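Hornach Self Storage and Sorting Room: Frequently Asked Questions

Last updated 2019-05-15
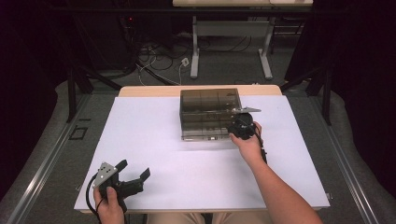
A divided plastic box on one of the worktables.

Most of what people ask at the front desk is answered on this page. If your question is missing, call the desk or stop in during office hours. The rental agreement you signed is the final word on rates and terms, so check it first if something here looks different from what you remember.

RENTING A UNIT

What sizes do you have?

Small, medium, large and drive-up. A small unit is closet sized and holds boxes, a bike or the contents of a dorm room. A medium holds the furniture from a one-bedroom apartment if you stack it well. A large holds a two- or three-bedroom house without the garage. Drive-up units are all on the north side and have roll doors wide enough for a motorcycle or a riding mower.

How do I know which one I need?

Make a list of the big pieces, meaning anything you can't pick up alone, and bring it in. Melaniia Panasiuk at the desk can usually match a list to a size in a few minutes. You can also walk through an open unit of each size before you decide. People tend to guess too large. You can move up or down later without a transfer fee as long as the size you want is open.

Is there a minimum rental?

One month. After that you rent month to month.

What do I need to bring to sign up?

A government photo ID, a payment card or bank information, and the name and phone number of a second contact. The second contact does not get access to your unit. We call that person only when we can't reach you.

Can someone else use my unit?

Yes. Add them as an authorized user at the desk or by signed form. They get their own gate code. Please don't share yours. The gate log goes by code, and if two people use one code we can't tell you who came in.

Are the units heated and cooled?

Everything in Building A is. Building B and the drive-up row are not. If you are storing photographs, musical instruments, vinyl records, candles or anything with a veneer, ask for Building A. Patio furniture, tools and tires do fine in the drive-up row.

HOURS AND ACCESS

When can I get to my unit?

Gate hours are 6 a.m. to 10 p.m. every day of the year. The gate will let you out after 10, but it won't let you back in.

When is the office open?

9 a.m. to 5:30 p.m. Monday through Friday, 9 to 2 on Saturday. Closed Sunday.

My gate code stopped working. What happened?

Usually one of two things. Either the payment is past due, or the code was entered wrong several times and the keypad has locked. A locked keypad clears itself in ten minutes. If you are past due, the code turns back on as soon as the payment posts. Card payments post right away. Bank transfers can take a few business days.

Can I get in during a power outage?

The gate has a battery. The freight elevator in Building A does not, so the second floor is stairs only until the power is back.

Do you have carts?

Flat carts are by the loading door in each building. Return them to the same door. Two hand trucks are kept at the office and have to be signed out.

PAYMENT

When is rent due?

On the same day of the month you moved in. If you moved in on the 31st, rent is due on the last day of shorter months.

Is there a grace period?

Five days. A late fee is added on the sixth. The amount is on the first page of your agreement.

Do you take checks?

Yes, by mail or in the drop slot beside the office door. Write your unit number on the check. We have had checks sit for a week because there was no unit number and the name on the check was a spouse's or a business.

Why did my rate change?

Rates are reviewed once a year. You will get a letter or email at least 30 days ahead. If you think your rate is wrong, ask for Yevdokiia Vakulenko, who handles accounts.

What happens if I stop paying?

We call, then email, then send a letter to the address on file. After that the unit is locked and the state lien process begins. Please talk to us before it gets that far. A payment plan is easy to set up in the first month and much harder later. Keep your address current, too. A notice sent to an old address still counts as a notice.

THE SORTING ROOM

What is the sorting room?

A room on the ground floor of Building A with tables, good light and shelves of empty containers, where tenants can go through their things without blocking a hallway. Use of the room is included in your rent.

Do I have to reserve it?

On weekdays, no. On Saturdays, yes, up to three hours at a time. The sign-up sheet is at the desk. Phone reservations are fine.

What can I bring in?

Anything that fits through the door and isn't on the prohibited list below. Clothing, papers, kitchen things, hobby supplies and hardware are what most people bring. Please don't bring in upholstered furniture that has been in a non-climate unit. Look at it in the unit instead.

Can I leave things there overnight?

No. Items left on the tables at closing are boxed, tagged with the date and held at the desk for 14 days.

Do you sell containers?

We sell cardboard boxes, tape, mattress bags and a few kinds of plastic container at the desk. There is no requirement to buy from us. If you already have bins, use them.

Are divided boxes worth getting?

For small parts, yes. Screws, beads, fishing tackle, sewing notions and spare keys all travel better in a box with compartments. Check that the dividers meet the lid. If there is a gap, small pieces slide from one section to the next when the box is tipped, and you'll be sorting them again at the other end. For anything larger than a battery, a plain shoebox with a lid does the job and costs less.

Clear or solid?

Clear or tinted see-through plastic lets you find things without opening every lid. Solid is better for paper and fabric kept on open shelves near a window. Inside a closed unit it makes no difference.

How should I label?

Put the label on the short end and on one long side. Labels on the lid disappear as soon as you stack. Write the room the box came from and two or three of the things inside. "Misc" won't help you a year from now. Permanent marker on masking tape holds up in Building A. In the drive-up row the tape dries out and falls off, so write on the box itself or use a tie-on tag.

Can someone help me sort?

We don't offer this ourselves. Morven Jardine runs a beginners' session on packing and labeling in June, free for tenants. The sign-up sheet is at the desk.

WHAT YOU CAN'T STORE

Which items are prohibited?

Gasoline, propane, paint thinner, fireworks, ammunition, live plants, animals, food that isn't canned, and anything stolen or illegal. Car batteries have to be removed from the vehicle and taken home. Mowers, snow blowers and chain saws must be drained before they come in.

Is dry food in sealed jars allowed?

No. Rice, flour, pet food and birdseed bring mice, and a mouse in one unit is soon a mouse in the next. Canned goods only.

Can I work or sleep in my unit?

No. The units are not rated for it, and the insurance on the building doesn't allow it. Repairs, sanding and painting aren't allowed either. You can assemble or take apart furniture if you keep the hallway clear.

Can I plug something in?

There are no outlets in the units. Please don't run a cord from the hallway.

INSURANCE, LOCKS AND DAMAGE

Do I need insurance?

Yes. Many homeowner's and renter's policies cover stored belongings, often at a lower limit than things kept at home. Bring a copy of the page that shows the coverage. If you don't have a policy, the desk has forms for one.

Whose lock do I use?

Your own. We recommend a disc lock. Use one lock only and leave the second hole empty. We don't keep a copy of your key. If you lose it, the lock has to be cut off, and we need to see your ID before we do that.

I found water in my unit. What should I do?

Tell the desk the same day, or leave a message if the office is closed. Take pictures before you move anything. Lukian Levchenko looks after the buildings and will come see it. In Building B, keep boxes off the concrete even in dry months. Used pallets are stacked behind the building and are free to take.

MOVING OUT

How much notice do I give?

Ten days, in writing. Email counts.

What condition should the unit be in?

Empty and swept. Brooms hang by the loading doors. Take your lock with you. Rent keeps running until the lock is off, even if there is nothing behind it.

Can I use your dumpster?

No. It is for the office only. Leaving items beside it brings a disposal charge. The city transfer station takes mattresses and appliances, and several local thrift shops will pick up furniture if you call ahead.

Do I get money back if I leave early in the month?

No, rent isn't prorated at move-out. Your deposit is mailed within 30 days to the address on your notice, so check that it's the new one.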